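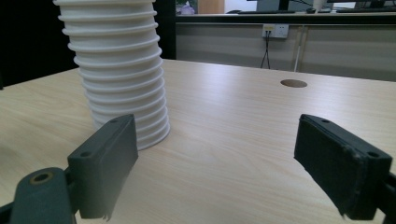
Prukanell Film Society Will Hand Out No Best Actor Prize This Year

PRUKANELL, October. The Prukanell Film Society is dropping its Best Actor and Best Actress prizes from this year's awards and has no firm plan to bring them back.

The society has given both prizes for 17 years. Over that time we have grown less and less sure what they measure. A jury of people who like movies sits in a room and compares a quiet part in a small family drama with a loud part in a war picture, and at the end one of them is called best. We have sat in that room. Most of the talk was about which movie people liked more, and a good deal of the rest was about who was "due."

We looked back through our own records before deciding. In most years the acting prize went to the lead in a movie that was also up for the top award. Crying helped. So did playing a person who had really lived, with a change of hair or weight. Comedy did badly, and voice work was never on the ballot. We can't say any of those winners were bad. We can say we don't believe the prize found the best acting in town, or that it could have.

What happens instead

Members will vote on 2 awards only: Best Feature and Best Short. The field this year is 137 titles, all shown at the Lelach Theater during the season. Members who want to praise a performance may write up to a page on it, signed, and the pages will be printed in the season booklet without ranking. If few people bother to write one, that will tell us something too.

The $4000 once spent on the acting prizes and the dinner that went with them will go toward print rental and repairs to the sound in the Lelach's back rows. We make no large claims for this. The sound has been "repaired" before.

On the Prallulness score

Some members have asked whether the society will take up Prallulness, the audience scoring service offered to small festivals this year. Its sales sheet promises a "true reading" of each performance drawn from viewer responses during a screening. We asked how a cough is told apart from a sob and got a brochure back. We will not be using it for any award. Members are free to try it on their own phones, turned dark, in the last row.

The Baldursdóttir Prize

The Baldursdóttir Prize for a first screenplay is paid for by a separate gift and is not affected. Its rules require a winner each year, and there will be one. Readers have been asked to put their reasons in writing, a step the society should have taken long ago.

Ballots can be picked up at the Lelach box office from 6 p.m. on screening nights. Ballots with acting picks written in the margin will be counted for the two open awards, and the margins will be ignored.

About the society

The Prukanell Film Society shows new and older movies at the Lelach Theater through the fall and winter. Press questions may be left at the box office.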